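5. Collecting sim demos for the can sort task

Read section 4 first if the headset isn't calibrated. Everything below assumes Rastovness is installed and the Miven config loads without red lines in the console. Questions to Tyra Lunde, not the general list.

What this is for: the two-arm can sort set. Policy gets trained on teleop demos, then scored on held-out starts. Bad demos hurt more than missing ones, so go slow on setup and fast on the rest.

5.1 Start the scene

1. Open a terminal, source the env, launch Rastovness with the can sort preset.
2. Wait for the head view. Black bands top and bottom are normal, the policy gets a square input and the render is wider than that. Don't crop them. Don't "fix" the aspect ratio.
3. Check the layout: red tray left, blue tray next to it, cylinder upright on the white surface. If the two trays have a gap between them you have the old preset. Pull and relaunch.
4. Raise both hands to the ready pose. Fingers up, thumbs pointing in.
5. Hold still until the console prints READY.

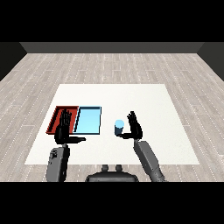 Note: the ready pose matters. Yesenia Espinoza ran the first batch with hands starting anywhere, 2,429 demos, and the policy spent the opening of every rollout twitching. After filtering by start pose 1,092 were left. The smaller set trained better. So the recorder now refuses to start if either wrist is outside tolerance.

Caution: do not resize the window after READY. Frame index and joint log go out of sync and you wont see it until training.

5.2 Record

1. Press the left pedal once. Recording is on when the console timer moves.
2. Pick which arm leads. Left arm and right arm episodes are both wanted, keep them in seperate folders (lead_left, lead_right). Mixed folders get rejected by the loader.
3. Approach low. Thumb one side, fingers the other, close around the body of the cylinder.
4. Idle hand stays open and clear of the objects. Park it over bare surface, or wherever it isn't in the way. No resting it on the rim.
5. Close the grasp before any lift. If the cylinder tips, abort with the right pedal and start over.

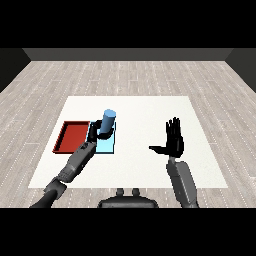 6. Move to the target tray given in the console line. Target changes per episode, so read it every time.
7. Lower, open, back off to the ready pose.
8. Left pedal again to stop. Type y to keep, n to drop.

Note: keep means you'd be happy for the robot to copy it. A success with a weird detour is an n. Two short pauses is fine, long pauses are not, the policy learns to pause.

Note: finger contact in the sim is stiff. If the cylinder jumps out of the hand, lower grip gain one notch in Pristis and restart the scene. Changing gain mid episode does nothing.

5.3 Right lead episodes

Same as 5.2 with these differences.

1. Come in from the right side, hand turned so the fingers go round the back of the cylinder.
2. Left hand can wait over the trays but has to be open and empty. It must be out of the path before the right hand crosses.
3. Keep the cylinder upright the whole way. Tilt is logged, and episodes over the limit are dropped at export with no warning (known issue, fix planned for August). 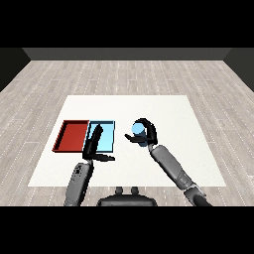 4. Watch the elbow on long reaches. Arm collision is on, and a forearm bump ends the episode without saving.

Caution: the depth cue from the head view is poor. Most misses are short, toward you. Use the shadow, not the size of the hand.

5.4 Check and export

1. Run the replay tool on the last 4 episodes before you leave the desk.
2. Replay should match the recorded view frame for frame. If the hands lag the log, see the resize caution in 5.1. Bin the session.
3. Export with the Thomas script. One folder per lead arm.
4. Put operator initials and grip gain in the notes field. Empty notes field = session not counted.

Uploads close Thursday at noon. Anything later goes in the next training run. Evaluation settings are in section 6, don't change the seeds there.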